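Section 4: Recording your own examples

Pandevier set-up guide for the Zorkier teaching kit

Read this section before you record anything you plan to train on. The quick-start card that came in the box says you can have a working kitchen skill "in an afternoon". We didn't write the card, and we'd ask you to set it aside. You can record in an afternoon. Whether what you recorded is worth training on is another matter, and most of this section deals with that.

It assumes you have bolted down the arm (Section 2), run the joint check (Section 3) and can move the gripper with the hand controller without looking at your own hands. If you still need to look, go back and practise. Your hesitation gets recorded along with everything else, and the policy will copy it faithfully.

4.1 Before you start

1. Choose one task and write it down in one sentence. "Pick up the mug and put it on the counter" is a task. "Tidy the kitchen" is a hope.

2. Decide what counts as finished. Write that down too. If two people in your group read it and disagree on whether a given recording passes, the sentence needs more work.

3. Set out the objects. Use things of the sort your arm will meet later, including the awkward ones. A bench with a single foam cube in the centre will give you lovely numbers and very little else.

4. Check that the arm can reach every object you've set out, with the gripper pointing down and the elbow clear of the windows, taps and cupboards.

5. Start the recorder, wait for the tone, and bring the arm in over the counter.

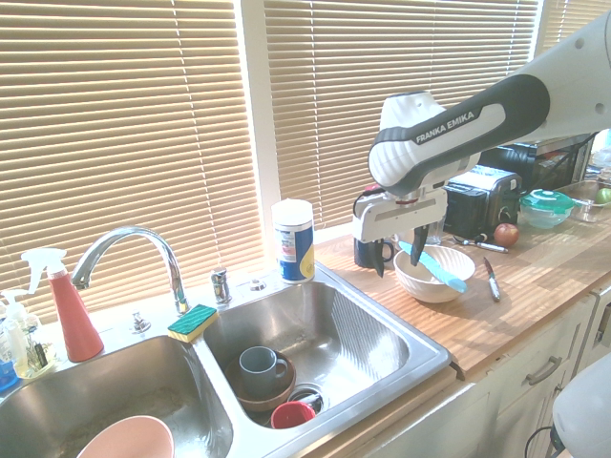 Should the counter be cleared of everything the task doesn't use?
Leave most of it there. A policy trained on a bare counter tends to come apart the first time someone leaves a teaspoon out, and you'd sooner learn that from the recordings than from the demonstration you promised your manager.

CAUTION: Keep your free hand on the stop button whenever the arm is powered. The force limit reduces the harm done in a collision. It doesn't prevent the collision, whatever colour the light is showing.

CAUTION: Never reach into the work area to straighten an object while a recording is running. Stop, reach in, step back, start again. An episode with your arm in it is spoiled anyway.

4.2 Recording an episode

1. Begin with the arm in the home pose. Small differences are fine, and in fact useful.

2. Move at a steady pace. Rushing produces jerky data, and creeping produces long stretches in which nothing happens.

3. Carry the task through to the finish you wrote down in 4.1.

4. Hold still until you hear the second tone, then release the trigger.

5. Mark the episode Keep, Doubtful or Discard straight away. Don't leave the marking for Saturday. You won't remember which was which, and Doubtful will quietly turn into Keep.

6. Change something before the next one: where an object sits, which way a handle faces, the height of the first approach.

Note: The software suggests 80 episodes for a first task. Treat that as the point where you stop and look, since we have no good evidence that it's enough. The Grillimthorpe trial group kept a careful log, and it makes sobering reading. They recorded 353 episodes of one sink task and threw out 130 of them on review, mostly for late triggers, blocked views and operators who changed their minds halfway. That group was experienced. Budget for losing at least as large a share.

Note: Failed grasps that you then recover from are worth keeping if the recovery is clean. Failed grasps followed by a long pause and some wiggling are not.

4.3 Working over a sink

Sinks are popular in demonstrations and hard on everyone who has to record them. Steel is shiny, the walls are close on all sides, and the tap stands just where you want the elbow to go. Lower your expectations for the first session.

1. Bring the gripper over the basin at full height and stop.

2. Check the cable. It should hang in a slack loop that won't catch on the tap when the wrist turns.

3. Check each camera preview. At least one view should show both fingertips all the way down to the basin floor.
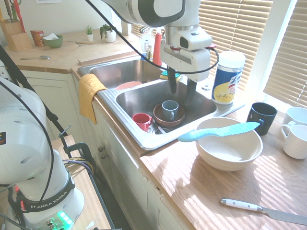 How low should the gripper go before it closes?
Low enough that the pads meet the object below its rim, with a finger's width left over the basin floor. If you can't judge the gap from the previews, raise the arm and move a camera.

4. Lower the gripper straight down for the last part of the approach. Coming in at a slant looks more graceful and hits the wall more often.

5. Close, wait for the force reading to settle, and lift straight up until you're clear of the rim.

6. If you touch the wall, mark the episode Doubtful even if the lift came off. A policy has no way to know that you were embarrassed by that part.

CAUTION: The gripper is splash resistant, which means less than it sounds. Don't run the tap during a session and don't lower the fingers into standing water.

4.4 Varying the layout

Ask for a more general policy and someone will tell you to record more episodes. Sometimes that's right. Often the trouble is that all the episodes are the same one, repeated by a patient person.

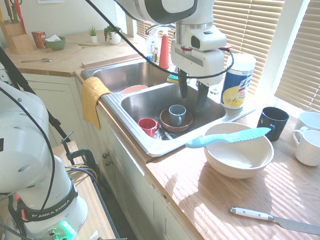 Variation has to be planned, or you will drift back to whatever layout is easiest to reach. Make a short list before each block of recordings and work down it. Stacked and leaning objects should be on the list early, as they are where most first policies fall over. Take the gray-blue mug standing upright with a brown bowl under it, and the red mug tipped nearby in the same basin: the two want quite different approaches, and if your set only has upright mugs, you've taught the arm nothing about the other kind. Record both, then swap their places and record both again.

Light deserves its own line on the list. Sun through blinds lays stripes across a counter, and they move through the day. If every episode was recorded at 10 in the morning, test at 3 in the afternoon before you tell anyone it works. You can shut the blinds, of course, but then you have a policy for a room with shut blinds.

Note: Change one or two things at a time. Shuffling the whole counter between episodes feels thorough, though it makes it very difficult to say later what the policy couldn't cope with.

4.5 Reviewing the set

1. Open the review window and sort by length. Look at the shortest and the longest first. Nearly all the bad ones are there.

2. Watch every Doubtful episode at normal speed. Keep it only if you'd be content to see the arm do exactly that, unattended.

3. Pull a handful of Keeps at random and watch those as well. You will find at least one that shouldn't be there.

4. Export the set. The exporter reports error 2652 if the camera clocks have drifted apart. Don't tick "ignore and continue". The box is there because Muriithi, the older recorder, needed it, and using it now gives you pictures that lag behind the motion.

5. Write down what you left out. Objects you didn't try, hours you didn't record in, corners the arm couldn't reach. Save the list with the exported set, as whoever trains on it will need to know.

Training is covered in Section 5. The success figure shown at the end of a training run is measured on episodes held back from your own set, in your own kitchen, with your own mugs. Read it with that in mind, and run the bench test in 5.6 before quoting it to anyone.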